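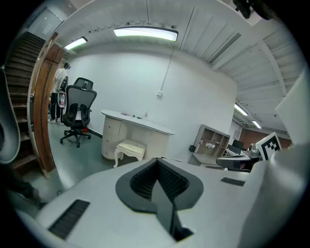 19th May

Second go at the cold-process soap, the Brollach recipe this time. Oils came to 448 g, which is more than I wanted, but I'd already melted the lot (and no, I did not feel like pouring coconut oil back into a jar!). Lye solution was slow to cool so I sat and labeled the April bars while I waited. Got to trace in nearly 7 minutes with the stick blender, way faster than last time.

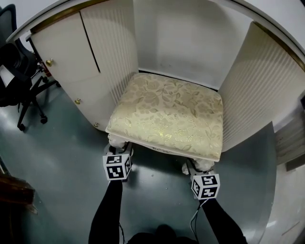

CURING AND STORAGE

April batch is down to 400 g all told and still a bit soft in the middle. Moved it to the top rack and turned every bar. Szekeres mold is leaking at one corner again, tape it before the next pour. Need 100 g more shea from Nulska.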